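Chapter 8
Inside the Case: What a Desktop Computer Is Made Of

Reading time: 20 minutes

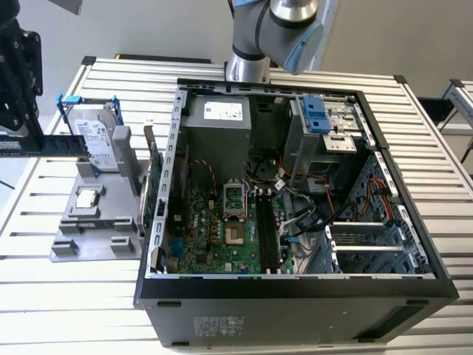
8.1 Why we start with the lid off

Most books on computer hardware begin with a diagram. It has tidy boxes marked "processor," "memory" and "storage," with arrows running between them, and every box is about the same size. The diagram is easy to test on and easy to forget. It also leaves students with ideas that fall apart the first time they remove a side panel.

Put the diagram next to a tower lying on its side and the trouble is plain. The power supply, which many diagrams leave out, is a big gray lump in the upper left. The processor, which the diagram makes the star, is a small part with a silver heat spreader that rests in a square recess beside the case. With the processor out, the socket shows gold contacts and a metal retention bracket. Cables cross the middle of the case wherever there was space for them.

This chapter takes the parts in the order you meet them with your hands. By the end you should be able to name each one, say what it does, and say which of the usual claims about it you would want to see proved before spending money.

8.2 What the labels will and won't tell you

Power supplies, hard drives and many other parts carry printed labels, often with barcodes. Students tend to trust a label too much or skip it altogether.

A label on a power supply normally states the most power the unit is rated to deliver. It doesn't tell you how much the computer uses. A unit marked for a large number of watts may spend its whole life feeding a machine that needs a fraction of that. Nor does the label tell you how well the unit has aged.

A label on a hard drive normally gives the maker, a model number and a capacity. The capacity is counted in powers of ten, while some operating systems count in powers of two, so the number on the screen is often smaller than the number on the sticker. People have been calling this a swindle for decades. It is two ways of counting, and the industry has had plenty of time to settle on one.

Copy down model numbers before you do anything else. It is dull work and it will save you an evening.

8.3 The board and its socket

The motherboard is the large flat circuit board that everything else plugs into. Green was the common color for years, and you will also meet black, blue and red. The color has no effect on how the board works, whatever the box may hint.

Three features matter for now.

The socket holds the processor. In some designs the pins are on the chip, and in others the contacts that do the gripping or pressing are in the socket. Either way, the metal parts are fine and bend easily. An open socket should be treated as the most fragile thing on the bench. Never touch the contacts, and never set a screwdriver down above them.

The memory slots are long and narrow and usually stand side by side near the socket. A memory module has a notch in its lower edge that lines up with a ridge in the slot. If it will not go in, it is the wrong way around or the wrong type. Pushing harder has never fixed either problem.

The expansion slots take cards that add something the board lacks. Each card ends in a metal bracket at the back of the case. Where no card is fitted, a cover fills the gap. You will often read that a missing cover ruins the cooling. We have seen this repeated in many guides, usually with no measurement attached. Put the covers back, because they keep out dust and fingers, but be wary of anyone who offers an exact number of degrees.

8.4 Drives, cages and caddies

A hard drive is a heavy part with moving pieces inside, so the case needs a firm place to hold it. That place is the drive cage. In some towers the drive screws straight in. In others it sits in a plastic caddy, which slides into the cage and clips in place. Caddies and latches are often blue or some other bright color, as a hint about which parts are meant to be moved by hand. It is a helpful hint and not a rule. Check before you pull.

A SATA drive needs two connections: one for data and one for power. Data cables are thin and fairly flat. Power arrives in a bundle of colored wires, in most cases yellow, red and black, with orange in many SATA power leads. Colors follow a convention that most makers respect. Some business desktops do not, and a few use a plug that looks standard and is wired differently. Trust the maker's service sheet over the color, and over this book.

8.5 A word about "easy to upgrade"

Advertisements like this phrase. It deserves some hard questions. Easy for whom, and with what tools? Can you reach the memory without first taking out the drive cage? Does the power supply have a standard shape, or must a new one come from the same maker at the maker's price?

Consider two cases from our practice set, the Illon and the Drorkotden. The Illon was sold as a machine anyone could open, and the side panel does come off without tools. After that, replacing the drive means unplugging cables that run behind it. The Drorkotden made no such promise. Its panel needs a screwdriver, and its drive slides out in one motion. A reader going by the brochures would have picked the wrong one.

The same care applies to speed. A seller may promise that a new drive makes an old computer 100 percent faster. Faster at what? Starting up, copying a large file and working out a spreadsheet lean on different parts. A claim that names no task can't be checked, and a claim that can't be checked should not move your wallet.

8.6 Before you begin the bench work

Shut the computer down, unplug the power cord, and then press the power button once to drain what charge you can. Lay the tower flat with the open side up. A steady, level surface matters more than a special one, though you should watch for gaps that small screws can fall into.

Give each part a place of its own as it comes out. A holder with a slot or recess for each item is ideal, and a clean box with dividers will do. Do not stack cards. Hold memory modules and expansion cards by the edges. Wear a grounding strap if you have one. Some technicians will tell you they have never worn one and never lost a part, and they may be right – but static damage can show up weeks later, when no one thinks to blame it.

Leave the power supply closed. It can hold a dangerous charge after it is unplugged, and nothing in this course calls for opening it.

8.7 Terms to know

Caddy: a removable tray that holds a drive.
Drive cage: the metal frame that holds drives in the case.
Expansion card: a circuit board that adds a function to the computer.
Heat spreader: the metal cap over a processor, which carries heat away from the chip beneath.
Retention bracket: the metal part that holds the processor down in its socket.
SATA: a standard for connecting storage drives to a motherboard.

The next section starts with the power supply and follows its cables outward, one at a time, to whatever they feed. Have your list of model numbers on the bench before you turn to it.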